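Zurkden Hand-Held Gripper Kit
Workshop edition, assembled by the builder

The Zurkden kit is intended for makers who wish to build a hand-operated, two-finger gripper at home or in a shared workshop. It was prepared by Miyuki Kinoshita for the Sugawara workshop and is supplied through Tremier.

The kit contains 146 parts, including hardware for both fingers. Builders should set the finger pads parallel before tightening the linkage bolts. A trial with ordinary groceries is recommended before first regular use — rounded and elongated items together give the best check of alignment.
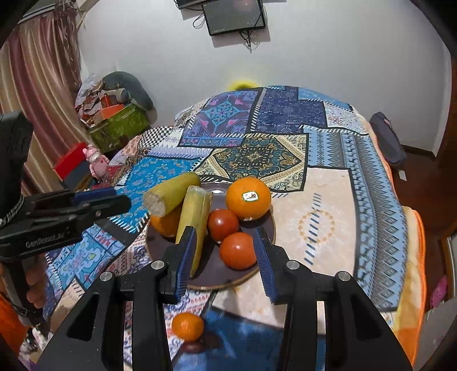
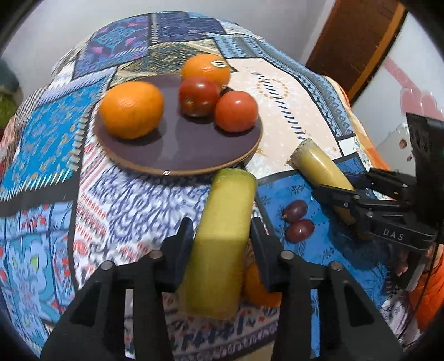
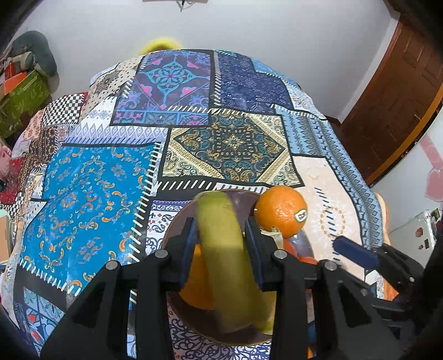 Hand-held grippers at work with fruit on a patchwork cloth.

Assembly requires 2 hex keys and a small screwdriver, which are not included. Pads are replaced in pairs. The recommended inspection interval is 1,000 closing cycles; the linkage should be checked for play at that time and the bolts retightened as needed.

Item number: 1516
Storage case: Misum, sold separately
Replacement pads: available from December

Orders from shared workshops may be combined into a single shipment — please state the number of kits required.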